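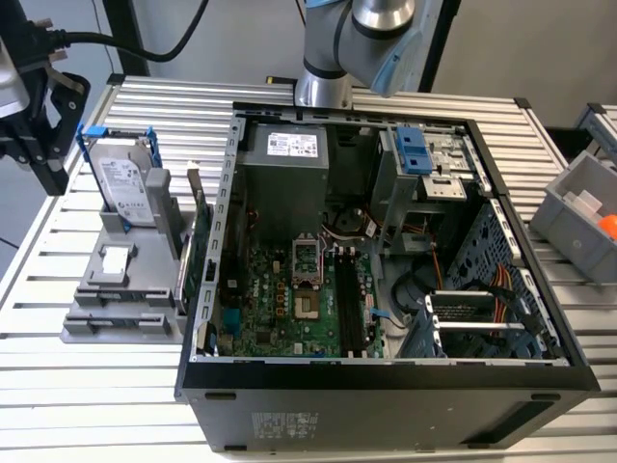
Section 9 – Fitting the processor and memory

This section applies to desktop units received at the Timwood workshop for rebuild. It assumes that Section 8 (Opening the case) is complete and that the mains cord is disconnected.

CAUTION: The socket contacts bend easily and can't be repaired on the bench. Do not touch them with fingers, cloth or tools.

9.1 Before you start

1. Lay the case on its side with the open side facing up.
2. Press the power button once and wait 70 seconds.
3. Put on the wrist strap and clip it to bare metal on the chassis.
4. Check the part number of the new processor against the job card. If they differ, stop and return the part to stores.

9.2 Processor

1. Swing the retention frame fully open.
2. Inspect the contact area under the bench lamp. Dust may be removed with the hand blower only.
3. Hold the processor by its edges and match the notches to the socket.
4. Lower it straight down. Do not slide it or press on it.
5. Close the frame and lock the lever. Some resistance is normal.

Note – if the lever will not lock, open the frame and seat the processor again. Do not force it.

9.3 Memory

1. Open the latches at both ends of the slot.
2. Line up the notch in the module with the key in the slot.
3. Press evenly on both ends until the latches close.
4. For two modules, use the paired slots shown on the job card.

9.4 Cables

Keep loose wiring clear of the fan blades and the memory slots. Leave the tags on the wiring – they are needed at final inspection.

9.5 Test

1. Fit the heatsink and connect the fan lead (see Section 10).
2. Connect a monitor, keyboard and mains cord.
3. Start the unit and run the Clastis memory check. Allow around 77 minutes.
4. Record the result on Form 416.

Units that fail twice go to Hiếu Phan with the form attached. Failed units are collected on Thursday.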